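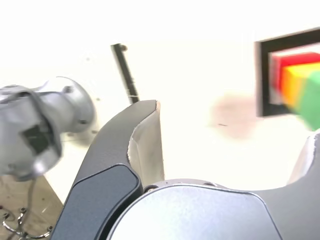

Does the Bollel kit work with a gripper that we already own?

It works with any two-finger gripper that has curved fingers and an opening wider than the cube. You choose the pad size when you order, and we cut the pads to the finger model you write in the form. If your model is not on the list, send us a drawing of the inner side of the finger and we will tell you if we can make it.

Bollel Pick and Place Kit
Made by Tondus, sold by Patlow

Bollel is a small kit for people who want to practice, teach or test pick and place with a robot arm on a table. It contains the things to grasp, the place to put them, and the soft pads for the fingers. The arm and the gripper are not part of the kit. Most of our customers have these already and are missing only good objects to work with.

What you receive
Three cubes in red, yellow and green, all the same size
One square target with a black border and a light center
Two pairs of finger pads, light colored, cut for your gripper
One tube of pad adhesive and a plastic scraper
A printed guide with 17 exercises
Access to the download page (exercise files, score sheet, drawing of the target)

The cubes have rounded edges. We made them so after the first series, which had sharp edges and cut into the pads when the gripper came down a little crooked. The color goes on in two layers and has no strong shine, so a camera over the table has less trouble with reflections. After many grasps the paint will get marks. It does not change how the cube behaves in the fingers, but for color recognition with strict limits you may want to order new cubes from time to time.

The target lies flat on the table and has no raised border. A cube can be put down inside it or partly over the black line, and the guide has separate scoring for both. Please clean the table with a little alcohol before you stick it, and press from the center to the outside.

Typical exercise
Exercise 4 is the one that teachers use the most. Red goes into the square, yellow is picked up from the right side of the table, and green waits in front until the other two are finished. The arm has to come over the target with one cube in the fingers without touching the cube that is already inside. Many beginners plan the path too low here. We recommend that you run it first at low speed, with one hand near the stop button.

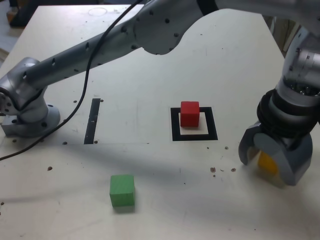 How often must the finger pads be changed?

Change them when a cube begins to turn in the fingers during lifting, or when the edge of a pad comes loose from the finger. In our own bench test one pair made 1,183 grasps before the cube turned for the first time. A course that uses the kit every day should keep one spare pair on the shelf.

About the pads
The pad follows the curve of the inner side of the finger. It is a little soft, so that it closes against the side of the cube and spreads the force. The joint between pad and finger can look rough after the adhesive is dry, and this is only a question of appearance. If you prefer a clean joint, remove the extra adhesive with the scraper while it is still soft. Do not use a metal knife, as it leaves scratches on the finger and the next pad will hold less well.

The pads are suitable for dry objects at room temperature. They are not made for food, for oil, or for parts with sharp corners. For such work Tondus has other pads, which we can order for you on request, but we do not keep them in stock.

Notes from users
Tülin Ateş teaches automation to second-year students and has worked with the kit for two semesters. She wrote to us: "The students understand the task in one minute and then they need the whole morning to do it well. This is what I want from an exercise. I would like a blue cube also."

Alfredo Evangelista uses it for acceptance tests after he repairs an arm: "I was using cut pieces from the workshop before. Now I have the same cube each time, so when the result is different I know that I must look at the arm. The guide has some mistakes in the numbers of the pages."

The mistakes in the guide are corrected in the version on the download page. The blue cube is not planned for now.

Before the first run
Read the closing force in the manual of your gripper and begin with the lowest value that lifts the cube. Teach the grasp with the fingers centered on the cube, the tips low on its sides, and some free space between the bottom of the cube and the palm of the gripper. If the cube touches the palm, it will be pushed down when the fingers close, and then the height at which you release it will be wrong. For grippers with short fingers this is the most common problem our support receives.

Watch also the cable of the arm. It should have enough loose length for the farthest position, and it should not pass over the target when the arm moves back.

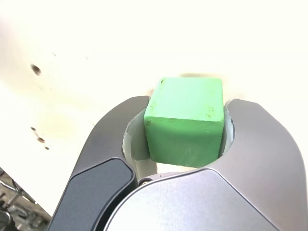

Ordering and delivery
The complete kit is shipped in 11 working days, because the pads are cut after your order. Single cubes and targets are in stock and leave sooner. Schools that order 50 or more cubes receive the school price, also when the colors are mixed. Please write the colors in the comment field, otherwise we send equal quantities.

Spare parts
Cube, red, yellow or green, sold one by one
Square target, single
Finger pads, one pair, cut for your model
Adhesive tube
Printed guide (the file is free)

Returns
Unused cubes and targets can come back to us in the original bag. Pads that were cut for your gripper cannot be returned, except when we made an error in the cutting. In this case send a photo of the pad beside the finger and we make a new pair without cost.

Support
Technical questions about mounting and closing force go to Sheena Lamont. Orders and invoices are with Crisanto Aquino, who answers in the morning until 11:00. In November the warehouse closes for the yearly stock check, and during this period we accept orders but we do not ship.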